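Packing for the Long Haul: A Conversation at Vallance

The Pridby depot ships archive material for the Vallance office in cardboard boxes closed with tape and two plastic straps.
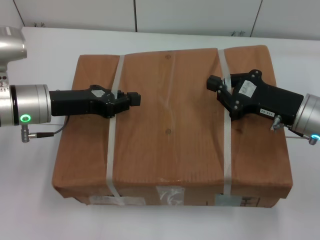 Shiyu Yao maintains that a strap should be judged by the corners of the box, and that a crushed corner means it was drawn too tight. "We rejected 30 boxes in March on that ground alone," Yao said.

Wenjie Zeng takes a more lenient view of used cardboard. "A crease in the lid is acceptable. A split seam must be taped again before the box leaves the bench," Zeng said. The depot sent out 162 boxes that month, most of them to Skodby. Requests for strapping should reach the packing desk by noon.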